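Last updated: June
Filed under: Laundry & Fabric Care > Creases and folding

Ticket 83, still open. My yellow T-shirt won't hold a fold! I washed it at 30 with a capful of Surico softener, folded it on the bed, and the collar keeps flopping sideways. 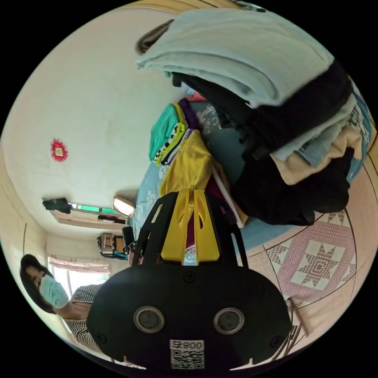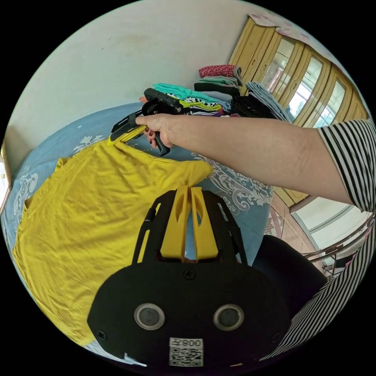
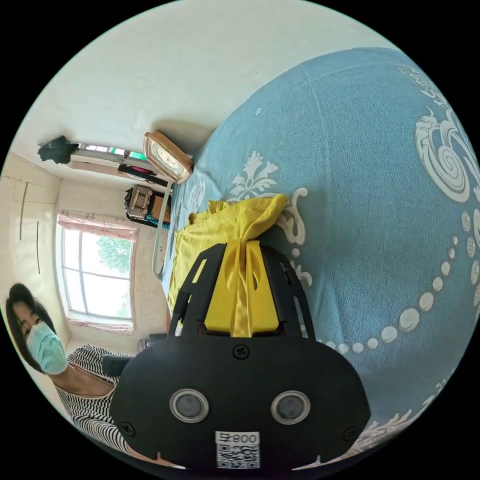 Attached: three photos, all taken at the bed. The T-shirt is spread out in the second.

Tried so far: smoothing it by hand (creases came right back), then 12 minutes under a heavy book. Slightly better? Next I'm going to iron the collar on low and fold it again.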